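Gripper Comparison, Round Two: Small Hinged Objects

Dirnby bench notes and gallery. Text by Sohail Sandhu, bench work by Tanveer Bangash. 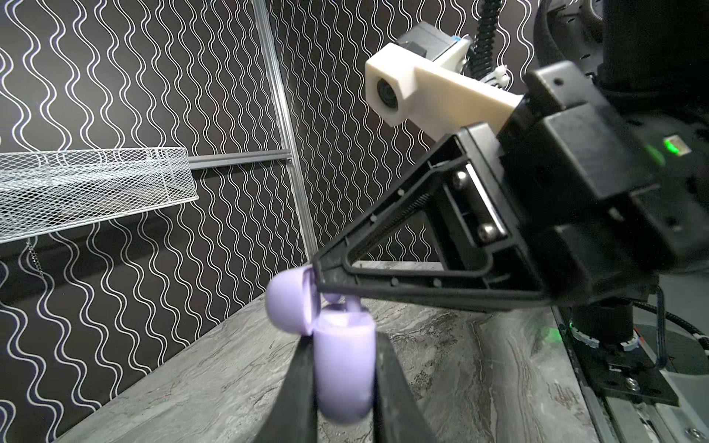 Earbud charging case, lid open, held between the triangular fingers. Wrist camera view.

Round one covered boxes, tubes and a few bottles. All of the finger sets handled those well enough that the results were hard to rank. Round two uses small objects with a hinge, where the grasp has to hold the body without fighting the lid. The earbud case became the reference object. It has curved sides and a lid that swings freely once it is past the catch.

Three finger sets were run on the same arm with the same controller: the Wiltico flat pads, the Jadik open triangular fingers, and the Fakhoury short hooks. The remaining notes follow the order of the bench log.

Fingers
The Jadik set has a hollow center and small raised bumps along the inner edges. The open frame lets the contact side give a little when it meets a curved surface, and that suits the case. The bumps help less than expected. On a smooth shell the contact is usually on one or two of them, and the case can pivot there if it was picked up off center.

The Wiltico pads hold a flat-sided object more firmly than anything else we have tried. On the case they need a well-centered approach. A small offset turns the body before the pads finish closing, and the lid then points somewhere the next step does not expect.

The Fakhoury hooks were built for handles and cable loops. They were included for completeness and dropped from the hinge trials after the first session.

Mounting
Changing a finger means undoing the screws at the slide plate. Two screws per finger is quick, but the finger can be seated slightly out of square if the first screw is tightened fully before the second one is started. Tanveer now starts both, closes the gripper on a gauge block, and tightens them with the fingers under light load. Repeatability between finger changes improved enough that we went back and redid the Wiltico runs from Wednesday.

Camera
The small round camera sits in a white printed mount above the gripper. Its position is a compromise. Further forward it sees more of the object and less of the fingers; further back it keeps the contact area in view while the gripper closes. With the triangular fingers the upper one covers a large share of the image during a grasp, although the hollow center gives some of that back. The flat pads are narrower and block less.

Exposure is locked. With auto exposure on, a dark finger moving across a light object shifted the brightness enough to upset the edge detection.

Cable
The black ribbed cable is zip-tied near the mount. Leave slack above the tie before running a full wrist rotation. A short cable pulls on the mount at the end of travel, and the shift in camera angle is small enough to pass a visual check and large enough to spoil the calibration.

Controller
The control loop ran at 500 Hz for all sets. Closing was position-controlled up to first contact, then switched to a current limit. The same limit was used for every finger set in the main runs -- a fair comparison on paper, though it favors the stiffer pads. A second group of runs with a limit tuned for each set is logged separately and should not be mixed with these.

Log
The combined log for this round holds 2000 grasp attempts. Of these, 142 were marked for manual review, mostly where the lid moved during the close and the software could not decide whether the grasp had shifted. Sohail is working through them from the video. No ranking will be posted until that is finished, and the review labels will go in the same folder as the raw log.

Open items
-- Repeat the off-center approaches with the Jadik fingers turned end for end.
-- Try a thin grip tape on the Wiltico pads.
-- Recheck camera calibration after every finger change, including changes within a session.
-- Decide whether the next reference object should have a stiffer hinge.

The next session is planned for December, on the same table, with the same arm and the camera mount left as it is.

Related
Gripper Comparison, Round One: Boxes, Tubes and Bottles
Wiltico Flat Pads: Wear After Long Runs
Printing a Wrist Camera Mount That Stays Put
Cable Routing on a Rotating Wrist
Current Limit or Position Hold? Notes From the Dirnby Bench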